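My school stopped assigning nightly reading logs, and I have a lot of feelings. A thread.

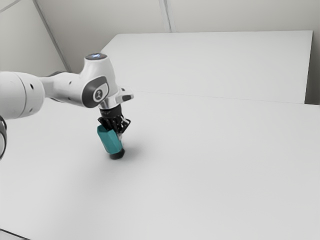
I teach fourth grade, and for years I sent home the same half sheet every Monday-through-Thursday: title, pages, minutes, parent initials. I could've drawn that thing in my sleep. Reading was one more block to pick up and put in its place, over and over. Pick up, put down, initial, turn in. I was grading initials, you guys. INITIALS.

2/ It started in March when I was looking through a stack of logs and one kid had read exactly 20 minutes every single night for a month. Same pen, same slant on the signature, clearly all done in one sitting in the car line. And I'd given full credit! I had a little stamp and everything.

3/ So I asked the class (no names on the paper, promise of no trouble) whether they'd ever made up a log entry. Out of my kids, 17 said yes. A couple of them added smiley faces. One wrote "everybody does this Mrs. G, sorry."

4/ I brought that stack to Edith Sánchez, our reading coach, expecting a pep talk about accountability. She asked me what I'd ever done with the numbers on the logs. Like, had a number on there ever changed what I taught the next day? I opened my mouth and then I closed it again.

5/ So we dropped them. The other fourth grade teacher at Runholm came along for it, which helped a ton, because parents talk and it's rough being the only classroom doing something different.

6/ What we do now: fourteen minutes of reading right after lunch. (Why 14? It's what was left over between the recess bell and specials. I would love to tell you there was science.) Kids pick the book. I read too, an actual book, and I'm not allowed to check email. That last rule is for me and I've broken it twice.

7/ While they read I sit down next to two kids and just talk. What's going on in it? Is it any good? Read me a bit you liked. I jot one line per kid in a spiral notebook. With two a day I get through everybody in a few weeks and then start over.

8/ That notebook has told me more than all the logs put together. I found out a boy who "hated reading" had been slogging through a fantasy series that was way too hard for him because his cousin had read it. I found out one of my strongest readers skips every word she can't say. She's so smooth about it! You'd never hear it unless she was reading out loud right beside you.

9/ Okay, the parents. Most were thrilled. A few were really not. One mom told me the log was the only thing that got her son to open a book at home, and without it she'd lost her reason to nag him. I get that. I have a ten-year-old. I nag for a living.

10/ For families who wanted something, we made a bookmark with a few dinner table questions on it. Nothing to sign, nothing to return. Some kids use theirs, some have already eaten theirs, I assume.

11/ Somebody's going to ask about apps. Yes, we looked at Grustovex and we looked at Prinine. Both track minutes, both have badges. The kids in our trial went wild for the badges and figured out pretty fast that leaving a page open counts as reading it. So I had the car line pen all over again, only with a login.

12/ I'm not anti-app. My friend over at Gashaw uses one for her newcomers because it reads the text aloud in their language, and she says she'd cry if anyone took it away. Different kids, different need. I just didn't want another pile of minutes to look at.

13/ Stuff that isn't working yet: I lose the reading block every time there's an assembly. My absent kids slide to the bottom of the talk list and stay there. And I still have a handful who pick up a book, flip, put it back, go get another one, flip -- for the whole time. I've started setting out a small stack for each of them the night before, which is better, but I can't call it fixed.

14/ Also my handwriting. By the end of the block it's basically a heart monitor. I've got one entry that says either "loves dragons" or "loses dragons" and I've decided to be at peace with that.

15/ Are their scores up? No idea. We haven't been at it long enough, and I changed other things this spring too (new word study, new seating), so I'd side-eye anybody who pinned it on one change. What I do know is they groan when the timer goes off. They used to groan when it started.

16/ If your grade level wants to try it, start with one class for a few weeks and warn the families first. I did that second part backward and spent a whole evening answering the same email. Happy to share the bookmark questions, just ask in the replies and I'll type them up after bus duty.

17/ And if you love your reading logs and your kids fill them out for real, keep them! Please also tell me how, because I had a stamp and it did nothing.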